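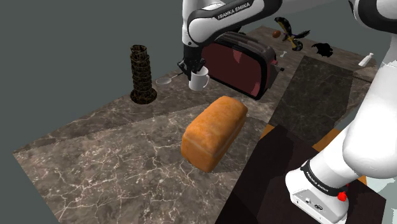

White mug, red toaster.

Jan 24, 2006

Did my first proper hill session with the Eltness lot tonight and I loved it! Nine reps up the lane behind the church, jog back down, no hanging about at the bottom. Tsung-han Kwan went off like a rocket and still had enough left to shout at the rest of us on the last one. My calves are wrecked. The cross-country is in March, seven miles with two nasty climbs (and a stream, apparently), and I can't wait. Must get some longer spikes before then.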